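Dark tile with light grout in a small kitchen, two years in. Regrets?
Posted by Severyn Palamarchuk, Aug 8, 2021

We are redoing the kitchen in a house we bought in Nonley and I need to settle on wall tile before the counter people come back. My wife wants charcoal, large squares, with a pale gray grout. I was leaning toward plain white. The room has one window over the sink and it faces north.

The counter is already picked. It's a speckled gray from Farnstead and the deposit is paid, so that part is not changing. Budget for the tile itself is 408 dollars, which covers the area with a box left over. I'll be setting it myself. I did the bathroom floor in the last house and it came out fine.

What I want to know is how the grout holds up behind a stove, and whether the dark tile makes the room feel smaller once the cabinets are in.
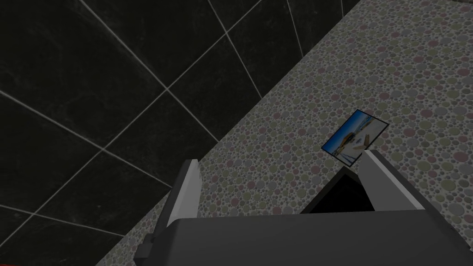
Cabinets are off-white, flat doors, no glass. The floor is oak and stays as it is. There will be two ceiling lights and a strip under the upper cabinets. I can still change the strip to something warmer if that makes a difference with dark tile.

gritty_spackle wrote:
We did dark gray with light grout in our last place. The tile was never the problem. The grout behind the stove went yellow in the first year and I never got it all the way back. I would do the same tile again with a grout two shades darker. You lose the grid look, but you can fry an egg without thinking about it.

So-yul Ahn wrote:
I disagree with the above. Light grout is fine if you seal it and then seal it again before the holidays. I do mine every December and it takes less than an hour. Ours is behind a gas range and we cook every night. What kind of grout was it? If it was the cheap sanded stuff with no sealer, it was going to stain no matter what color you picked.

gritty_spackle wrote:
Sanded, sealed once by the installer. He said once was enough.

So-yul Ahn wrote:
It wasn't.

northporch wrote:
Use epoxy grout and skip the sealing. It costs more and it sets up fast, so mix small batches and keep a bucket of clean water next to you. Wipe the haze the same day. If you leave it overnight you will be scraping.

Severyn Palamarchuk wrote:
I looked at epoxy. The Maksymiv brand comes in a pale gray that is close to what she wants. My worry is the setting time. The long wall is 12 feet and I work slowly.

northporch wrote:
Do it in sections and stop at a cabinet edge or a corner. Have someone else mix.

halfbath_hal wrote:
Nobody has answered the part about the room feeling small. Mine is a north-facing galley and I put in black tile. It did feel darker, and I had to buy a better strip light. With off-white cabinets over it, I stopped noticing after a month. What I still notice is hard water. Every drop behind the faucet dries to a white spot, and white tile would have hidden that.

gritty_spackle wrote:
Agree on the water spots. Also grease shows more on a dark matte tile than on a glossy one.

So-yul Ahn wrote:
Matte with some pattern in it hides more than people say. A flat solid black is the worst choice. Get a sample and splash cooking oil on it, let it sit, and wipe it with dish soap. Then you know.

old_trowel wrote:
Check the wall for flat before you buy anything. Large squares show every hump. Put a long level on it and mark the high spots with a pencil. I have seen people spend 200 dollars on nice tile and then leave a lip at every other joint. Start your layout from the middle of the sink wall and see what cuts you end up with at the ends. If it's a sliver, shift half a tile.

Severyn Palamarchuk wrote:
The wall by the stove is out of flat. I'll skim it first. Ordering two samples tomorrow, one matte and one with a low sheen, and I'll try the oil test on both. Leaning toward epoxy for the stove wall. She has agreed to look at a medium gray grout, but no promises there.

Comments

brenna_k: Saving this for the part about the pencil marks. We skipped that step and I look at the lip every morning.

Tomasz: The Brakov sealer works well on regular grout. Open a window.

dishpan32: White tile people never have to have this conversation. Just saying.

halfbath_hal: White tile people have a different conversation, and it's about tomato sauce.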